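4th March

Dog treat batch again, the pumpkin ones for the Nokberg walk. Arben Georgiou wants them small enough that people can hand them out at every gate without ending up with a spaniel that can't face its dinner, so I cut the dough down to thumbnail size and got a tray of 100. Oven a bit lower than in December, when the edges went dark on me and the middles stayed chewy (the dogs didn't care, I did!).

First tray snapped nicely once cool. Second tray bends. Same dough, same shelf, so I'm blaming the thickness, I was rolling by eye by then and getting bored. Leaving them in overnight with the door open a crack and I'll try the snap again before breakfast.
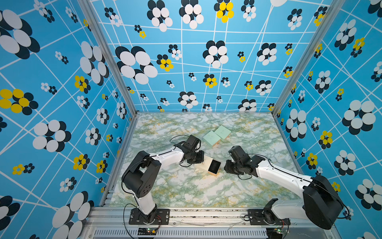
Two arms, flowery blue walls.

Toivo Keskinen took a bag of the good ones round the Batitz loop with his two and says the old collie held hers in her mouth for half the lane before eating it. Not sure what to write down for that. Too hard? Too nice? He's going to break them in half for her next time and tell me.

Still to do: weigh a handful from each tray, find the lid for the big tin, ask Arben if the café at Bosuver wants a jar for the counter. And more oat flour, I've got 18 grams left and that won't make a biscuit for anyone.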